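Textile Care Laboratory – Shared Notebook
Entry for Thursday, June
Subject: Shrinkage and color loss in the Kocabaş cotton samples
Entered by: Kadir Kaplan

Purpose

The second round of wash testing on the undyed and indigo cotton was begun at 9:15. The first round left a question open concerning shrinkage along the warp, and the supplier has asked for a written answer before the next delivery is cut.

Materials

Cotton plain weave, lot 207, supplied by Kocabaş. Six squares were cut from the undyed cloth and six from the indigo. Each square was marked with thread at the corners, as ink marks migrated in the first round and could not be read to the nearest millimeter. Detergent was the Clurnix powder without brightener. The Tedia liquid is held back for the third round and should not be opened before then. 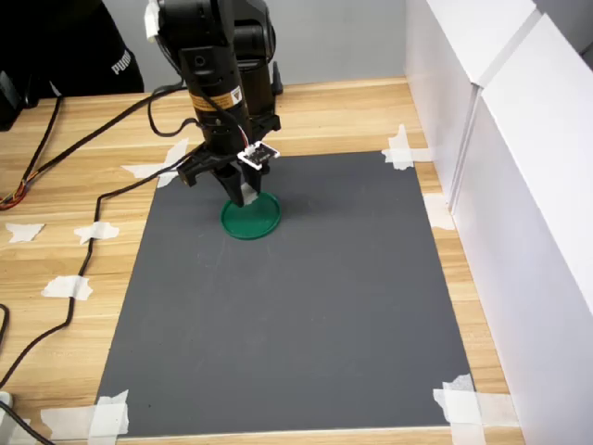 All squares were left on the conditioning rack overnight before the starting measurements were taken. Colleagues are reminded that cloth measured straight from the bag reads short, and that the difference is large enough to spoil a comparison between lots.

Procedure

1. Wash at the warm setting, full cycle, with the standard ballast load.
2. Dry flat on the screens. The tumble dryer is not to be used for this lot.
3. Return the squares to the conditioning rack for at least 4 hours.
4. Measure warp and weft at three positions and enter the mean.
5. Compare the indigo squares with the retained control under the north window.

Observations

Undyed squares: warp shrinkage was even across the set after the first cycle, and the second cycle added very little. Weft change was within the error of the ruler. One square skewed slightly toward the selvage side; it was cut close to the edge of the bolt and the result has been kept, with a note.

Indigo squares: the rinse water was clearly tinted after the first cycle and nearly clear after the second. Color loss against the control is slight but visible along the folds. The Hutex adjacent fabric picked up a faint stain in the first cycle only – the strip has been stapled to the back of the record sheet. 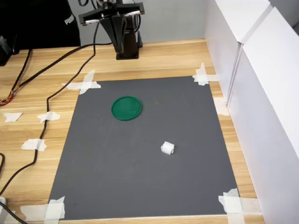
Points outstanding

The hardness of the supply water was not recorded in the first round, so the two rounds cannot be compared strictly. A test strip is to be used at each fill from now on.

The warp figure should be confirmed on cloth taken from the middle of the bolt. A further length of 14 inches has been requested from Kocabaş for this purpose. The skewed square will be measured again alongside the new ones.

Control cloth to be returned to the dark drawer after each comparison. Third round to begin once the new length has been conditioned.

K.K.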